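Moving a desktop PC long distance by parcel carrier – what should come out first?

Posted by pjm_68 in Home & Moving

I'm moving 2,925 miles in September and flying, so the desktop has to go by carrier. It's a tower I put together a few years ago. I no longer have the case box, only the one the monitor came in. Do I need to take parts out or can I ship it whole? Also, is the carrier's insurance worth paying for? Wellura quoted me $68 for ground and said coverage was extra.

Genji Koyama
Take the graphics card out and ship it in its own box. It's heavy and it hangs off one slot, and that slot is what breaks. A big tower cooler should come off too if you have one. Memory and the processor can stay where they are. Back up your files before you touch anything and carry the backup with you on the plane.
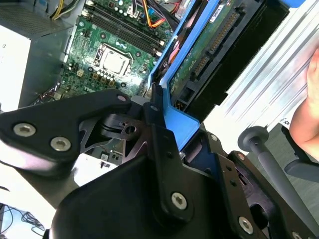 Hard drives are the next thing to think about. I pull mine and put them in my carry-on in anti-static bags, with a sock around each one. Take the side panel off first and have a good look at what is held by screws and what only clips in. If your case has a drive caddy inside like this one, check that it's fixed tight before you close up, and put any loose screws in a labeled bag. Then fill the empty space with foam, not packing peanuts. Double box it with 3 inches of padding on all sides.

landetti_fan
I shipped mine whole with Paiva, got there fine. Took 6 days. Didn't buy the insurance.

Grandance
Read the coverage terms before you pay. Mine went up to $500 but only if the box was new and I had receipts for the parts – I had neither, so the claim went nowhere. A monitor box is the wrong shape for a tower anyway. Any shipping store will sell you a proper one.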